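3.2 Loan agreements and playing time of young players

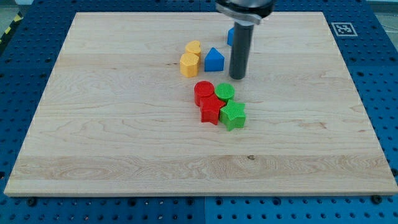 Figure 4. Light-colored wooden board on a blue perforated table, with the rod of the gripper above it.

In this section we look at the question of whether a loan to a smaller club gives a young player more minutes on the field than he would have received by staying. The clubs often say that this is the main purpose of a loan. In the earlier literature the answer is mostly positive, but the samples are small and they usually include only players who finished the whole loan period. Players who were called back in December or January are left out, and we think that this makes the result look better than it is.

Our data come from the registration records collected by Acharya and Tjoa for the regional league study, which we extended by two seasons. After removing goalkeepers and players older than 23, we have 2,786 player seasons. Of these, 711 include at least one loan. Goalkeepers were removed because a second goalkeeper can spend a full season with no minutes at all, and this is not comparable with the situation of a midfielder or a defender.

Playing time is measured in league minutes only. Cup matches are not counted, because the number of cup rounds differs very much between clubs. We set a limit of 2,000 minutes for what we call a "full" season, following the definition in Latuheru's thesis. A lower limit was also tested and it changes the level of the results, but not their direction.

The comparison group was built by matching. Each loaned player was matched with a player of the same position and similar age who stayed at his club, and who had a similar number of minutes in the previous season. For 8 loaned players we could not find an acceptable match, and they are not part of the analysis below.

Loaned players played more than the matched players in the first three months of the agreement. After this period the difference becomes smaller, and for attacking players it is no longer visible by the end of the season. One possible explanation is the change of coach. In the interviews, two sporting directors told us that a loan is normally agreed with the coach in person, and when this coach leaves, the new one has no duty to the player. We cannot test this fully, but the fall in minutes is clearly stronger at clubs which changed their coach during the loan.

The form of the agreement also matters. Some contracts contain a payment which the receiving club must make if the player appears in too few matches. Osman has called this a "bench fee", and we keep this name. Players with a bench fee had more stable minutes over the season — this is true also for the attackers. However, such agreements are more common for players who are already highly valued, so the effect should be read with care.

Finally, an option to buy did not have a clear relation with playing time. We had expected that a club with such an option would use the player more, in order to judge him before it decides. In our interviews the agents had the opposite expectation — that a club may keep a player on the bench in the hope of a lower price. Neither view finds support in the data. The number of agreements with a buying option is limited, and the fee is often not published, therefore we return to this point in Section 5 together with the interview material.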